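Home News Reviews Features Labs Subscribe Contact

Hands on lease: the Werell two-arm package
By Anju Thakur
Dec 27, 2024

Werell does not sell its upper-body robot outright. The Lodhi package is a lease: torso, two arms, a pair of black multi-fingered hands, wrist brackets with their cables, and 200 hours of remote operator time. Our bench test used a plate and a capped water bottle on a plain white table.

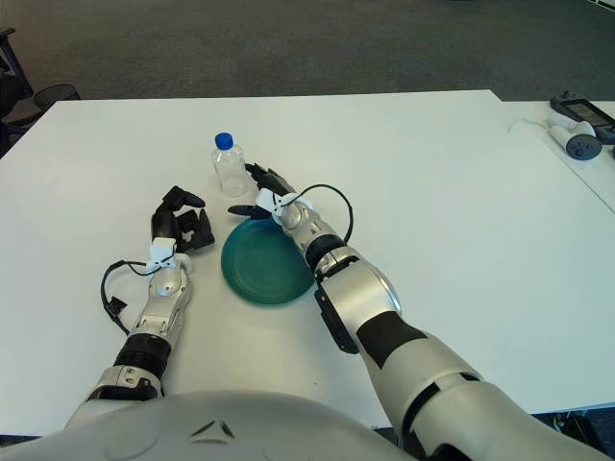
Kevin Lynch would have preferred a harder test. Clear plastic, he wrote after reading a draft, is a fair problem for vision but says little about grip, and he asked for a full mug next time.

The point is taken. Clear bottles were on Werell's own list of supported objects, and we wanted to check the list before leaving it. Setup took 2 days, most of it spent on arm calibration and table height.

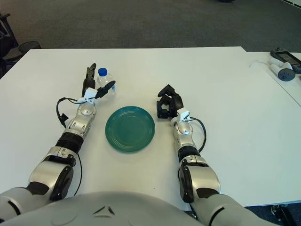
Control software is called Paltatari. It records each session, sorts the runs by task and lets the operator tag a bad one on the spot. The tagging menu is slow, and an August update moved it one level deeper.

Cable routing is the weak point of the hardware. The wrist cables stand away from the forearm in wide loops, and we would like clips - or a sleeve - as standard.

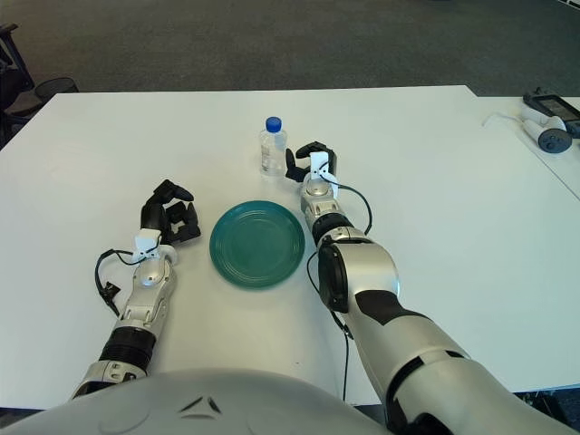
Right hand near the bottle, left hand by the plate.

Werell quotes 3000 dollars a month, with the Gomen service plan included. The plan covers finger replacement but not the brackets.
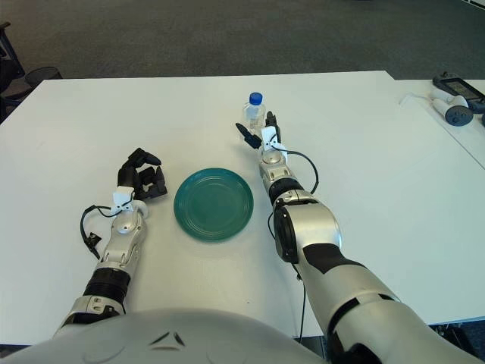 Spare brackets ship separately, and the lease makes the customer responsible for fitting them. The manual runs to 92 pages and gives the torque values only in an appendix.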